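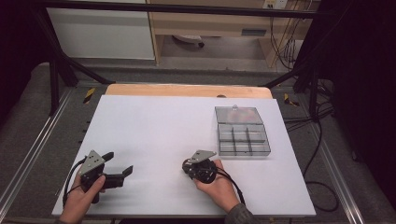

Filed under: Workroom, Small Storage

I moved the small-parts work off the dining table in October, and it has stayed off, so I'm going to write down how the new spot is set up before I change it again.

The base is the low platform along the wall, the one with the gray carpet on it. The carpet is fine to lean on and terrible to work on. Anything small that lands there sinks in, and I have spent whole evenings going over it with a magnet. I thought about pulling the carpet up. Then I laid a board over it and left it at that.

There are two boards now. The wooden one came first, a light orange-tan color with a small hole in it. I worked straight on it for a couple of weeks. The grain was busy enough that I kept losing sight of brass pins, so the big white board went down as well. The wooden one still sticks out a little on the far side. I could trim it, but I like having the strip there.

White shows everything. That goes for dust too, and I wipe it down before I start, with a barely damp cloth and then a dry one. A wet cloth leaves streaks and I end up looking at the streaks. The other thing about white is shadows. With the lamp on one side my own hands put a shadow right where I'm looking, so I moved the lamp back and turned it toward the wall. It is dimmer that way and easier to see by.

The organizer box is clear plastic with a gray tint, kind of smoky, and the lid is hinged. I got it from Sorker for the same price as the plain clear one, and I'd pick the plain one next time. The tint doesn't matter when the lid is open. With it closed, under the lamp, I have to tip the box to tell washers from spacers, and tipping a box of washers is a bad habit.

I keep it on the right toward the back, and I open the lid away from me. I had it the other way around at first and kept dragging my sleeve across the lid. It takes up more of the board with the lid laid back, but I have plenty of board.

What goes in it has changed a few times. Fengying Yuan gave me most of her leftover hardware when she moved, in one coffee can, all sizes together. Her note said there were 3000 pieces in it. I haven't checked and I'm not going to. My first plan was to sort by length. That lasted one evening. Now I sort by what the thing is for, and inside that by whether I used it in the last year. The pieces I can't identify go back in the can.

Vivek Maurya asked why I don't glue labels in the compartments. I did that with the old box – a Mittal, with the snap latch that broke – and after the contents changed the labels were wrong and wouldn't come off. Pencil on masking tape works for me.

One thing I still need to fix is the edge nearest me. Cables end up hanging over it and I catch them with my wrist when I reach across. A clip underneath might do it, or I could cut a notch. I also want felt under the white board, because it slides a little on the wood if I press hard near a corner. I have some felt somewhere. It's probably under the can.

Related posts
Getting the dining table back
The Mittal box, two years on
Masking tape, pencil, done
Moving a lamp and why it took me all day

Last updated: January 1, 2018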